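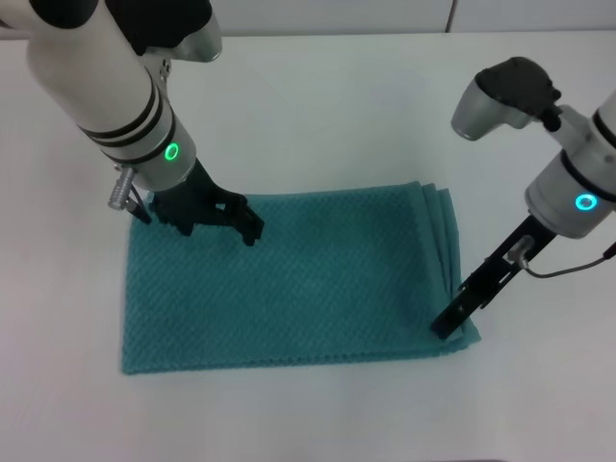

Trip Reports

Open day at the Zeris towel mill, Josbridge

The mill opens to the public once a year, in October, and 80 of us turned up for the morning tour. Lucinda Ridgeway took our group. She started in the yarn store and went straight on to the weaving floor, where you need the ear plugs they hand out at the door.

Terry is woven from two sets of warp yarn, one held tight and one left slack. The slack one makes the loops. I had read that before, but it made more sense next to a running loom. 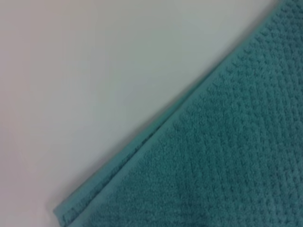 The dye house is across the yard and much warmer. Meenakshi Murthy runs the color lab there and keeps 170 shades on file. She checks each batch under three kinds of light before it goes on to the dryers. Greens and blues give her the most trouble - a shade can match in daylight and be off under a store lamp.

Hemming and inspection are upstairs. We got 20 minutes there, which was a little short. The mill shop had seconds for $5 and the line was long. 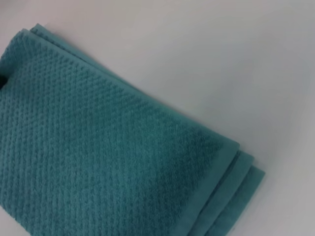
Getting there

Take the Skustlow road and park behind D'Souza Hardware. The mill gate is a short walk downhill. Wear closed shoes or they will not let you on the weaving floor.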